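Clollitz open day, 1 Apr 2024

The date should have been a warning, but the textile works at Clollitz really did open its doors, and 200 of us really did queue in the drizzle to look at cloth.

The tour began in the Toltia room, named after a range of table linen that stopped selling some time ago. We were shown a wall of 2,000 swatches and asked not to touch. Six were white. I was told they were six different whites and nodded like a man who could tell.

Next came a talk on edges. It was billed at 40 minutes and took its time getting to hems. I now know more about fraying than I have any use for, and have been looking at my own cuffs with suspicion.

The sample tables were the best part. My favourite was a pale quilted-looking stuff with a silvery sheen, very smart in the middle and thoroughly ragged along the top. I sympathised.

Tea was in the Khunthong annexe, up two flights. The biscuits were excellent and closely guarded. They open again in December, when I gather there will be felt.
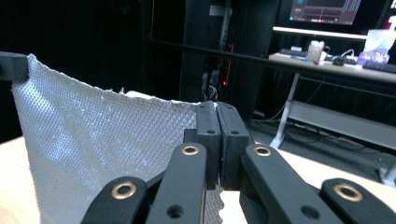

Pale diamond-patterned fabric with a frayed top edge, Clollitz.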